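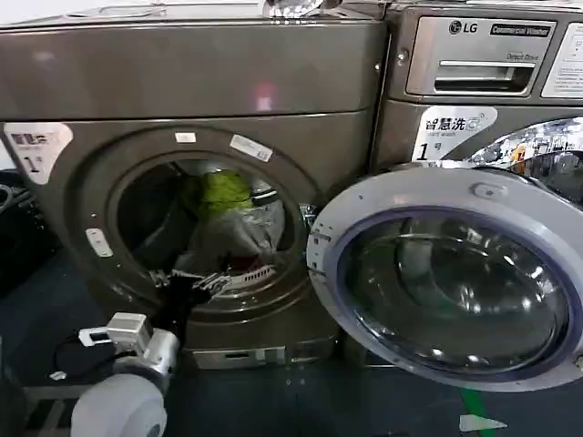 Gripper trial at the washer position. Two-finger gripper with toothed fingertips at the drum of a front loader.

Gememdale gripper comparison

The Gememdale gripper comparison (also Gememdale laundry trial, or just "the Gememdale runs") is a bench and floor test of robot grippers for taking clothes out of front-loading washing machines. Started in June by Samer Atallah and Stuart Yeoman. Compares gripper types, camera positions and two motion controllers on one task: reach into the drum, take hold of cloth, bring it out past the gasket, let go over a basket. Results are kept in a shared log, last cleaned up 2 October 2024.

The trial covers unloading only. Loading, sorting and folding are outside it. Folding has its own page.

Background

Most published gripper tests use rigid objects — blocks, cans, tools. Cloth is a different problem. It has no fixed shape, it hides its own edges, and one piece is usually tangled with the next. Inside a drum it gets worse: low light, curved walls, a round opening that limits how the wrist can turn.

Atallah had run an earlier bench test with dry towels in a plastic tub. Numbers looked good. Yeoman's objection, recorded in the first entry of the log, was that a tub has no gasket and no door and you can come at it from any side. The tub results were dropped and the work moved to commercial machines.

Task setup

Arm mounted so that it comes in from the lower left of the drum opening. Head camera looks down and across at the machine, high enough to keep both the gripper and the opening in view. The load is mixed on purpose: something bright, something pale, something dark. A lime-green garment is easy for the camera. A dark one against the drum wall is not, and a lot of the argument in the log is over that one case.

Neighboring machine doors may stand open during a run. This was not planned at first but was kept, as real laundries look like that, and the open door narrows the space on the right. An arm path that only works with every door shut is marked "closed only" in the log and doesn't count toward the comparison.

A run begins with the gripper open outside the drum and ends when the item is released or 45 seconds have passed, whichever is first. Each gripper gets the same loads in the same order. Wet loads come straight from a spin cycle, dry loads are re-tumbled by hand between runs.

Grippers tested

Toothed two-finger. Parallel jaws, black body, silver fingertips with teeth. The baseline. Strong hold on thick cotton and denim, fair on knits. Teeth can pull a thread on loose weaves, so damage checks are done after every fifth run. Thin enough to slide between the load and the lower lip of the drum, and that's where most of its good picks come from.

Soft two-finger. Same body, fingertips swapped for molded rubber pads. No thread damage logged. Slips on wet synthetics. Pads are wider than the toothed tips and tend to push the pile back before closing on it.

Three-finger. The Pidico unit. Good spread, picks up big bundles, sometimes the whole load at once. Counted as a fail if more than one item comes out, which Yeoman considers unfair and says so in several entries. The third finger also rubs the gasket on the way in.

Suction cup with mesh face. Tried on dry items only. Withdrawn early. Porous fabric leaks air and the cup needs a flat patch, a crumpled shirt does not have one.

Hook finger. Single curved finger made in house, called Ostell in the log after the bench it was built at. Cheap, simple, surprisingly good on towels and anything with a loop or a strap. Drops everything else.

Gripper results

528 runs were scored in total, wet and dry together. Order by clean single-item picks:

Toothed two-finger — first on wet loads, first overall
Soft two-finger — first on dry loads, second overall
Three-finger — third, would place higher if bundles were allowed
Hook finger — fourth
Suction cup — not ranked, too few runs

The gap between the two-finger types is small on dry loads and clear on wet ones. Wet cotton is heavy and the soft pads let it creep. Raising the closing force helped some, but then the pads deformed and the grip point moved. Atallah's view is that a textured pad would close most of the gap. Not tested yet.

Failure types

The log sorts failures into five groups:

Empty close. Jaws close on nothing. Most common with dark items.
Slip. Item held, then lost inside the drum.
Lip drop. Item held, then lost as it drags over the gasket. The most annoying one. Arm has done nearly all the work by then.
Multi-pick. Two or more items come out together, usualy sleeves wrapped around something.
Contact stop. Arm touches the door ring, drum or neighboring door and the controller halts.

Lip drops fell when the exit path was changed. At first the wrist pulled straight back. The new path lifts a little first, then pulls, so the cloth hangs clear of the rubber before it starts moving outward. All grippers were re-run after this change and only the re-runs are scored.

Cameras

Two camera positions were compared.

Head camera. Wide view of the machine front, the opening and the arm. Good for finding the drum and for keeping track of open doors. Weak inside the drum, where much of the load sits in shadow. The forearm can also block the view on deep reaches.

Wrist camera. Close view, moves with the gripper. Better on dark items once inside. Loses the rest of the machine completely, and on deep reaches the picture is mostly cloth.

Neither alone was good enough. The setup now uses the head camera to pick a target and approach, then the wrist camera for the last part of the reach. The handover point is fixed at the plane of the gasket. Earlier versions switched on distance and sometimes switched back and forth, with the arm twitching at the opening.

Reflections are a known problem. Chrome door parts and tinted door glass both throw back bright shapes from elsewhere in the room, and the first target finder went after these more than once. Shiny items resting on top of the machine caused the same trouble. Fix was a mask: anything outside the drum opening is ignored as a target but still treated as an obstacle. Crude, works.

A small light on the wrist was tried. Helped with dark garments, made glare on the steel drum. Results mixed, left off for scored runs.

Controllers

Position control. Arm follows a planned path and stops on contact above a set force. Predictable, quick. Stops too often when the gripper brushes the gasket.

Compliant control. Arm gives a little when it touches something. The setup in use is a modified version of a controller called Chu. Slower by a few seconds per pick, far fewer contact stops. Needs retuning when the gripper is changed because the weight at the wrist is different — this was forgotten once for the three-finger and a whole afternoon of runs had to be thrown out.

Scored runs use compliant control from the gasket inward and position control everywhere else.

Machine differences

Not all front loaders are alike, and the log keeps a separate sheet for machine type. Things that matter for the arm:

Opening height. A low opening makes the elbow fold more, which brings cables close to the machine front.
Gasket depth. A thick gasket catches cloth and hides the bottom of the pile.
Door swing. Which side it's hinged on, how far it opens, whether it stays there.
Labels and stickers. Harmless to the arm but can help the camera. Printed labels on the front panel give steady points to line up on. They also get peeled off or moved, so they're used as a check only.

Cable routing came up again and again. The cable looping around the arm joints must have enough slack for a full wrist turn and not so much that it catches a door. A latch hook on an open door is just the right shape to grab a loop of cable. Current advice is to clip the loop at the wrist and leave the rest free.

Wear and upkeep

Fingertips are rated in house for 3,000 closes and then replaced regardless of looks. Lint packs into the teeth and lowers grip well before the metal wears. Brush out after each load. Rubber pads pick up detergent film and go slick, wipe with a damp cloth, no solvent. The hook finger needs nothing, one of its few clear wins.

Criticism

Two points have been raised about the method. The first is the single-item rule. In a real laundry room, getting the whole load out in two grabs would be fine, and the three-finger would probably come out ahead. Yeoman has asked for a second table scored by time to empty drum. Atallah agrees it is useful but wants it kept apart from the present ranking.

The second is load order. Every gripper met the loads in the same order, so any slow change — lint build-up, camera drift — hits them all at the same stage. A shuffled order would be cleaner. Planned for the next round.

Also no delicate fabrics in the loads so far. The toothed tips would likely do worse there, wich should be kept in mind before reading the ranking as a general one.

Planned work

Textured pads for the soft gripper
Time-to-empty scoring
Shuffled load order
Opening the door with the arm (at present doors are opened by hand before a run)
Re-test of wrist light with a diffuser

See also

Cloth manipulation
Compliant control
Gememdale folding bench
Parallel gripper
Wrist camera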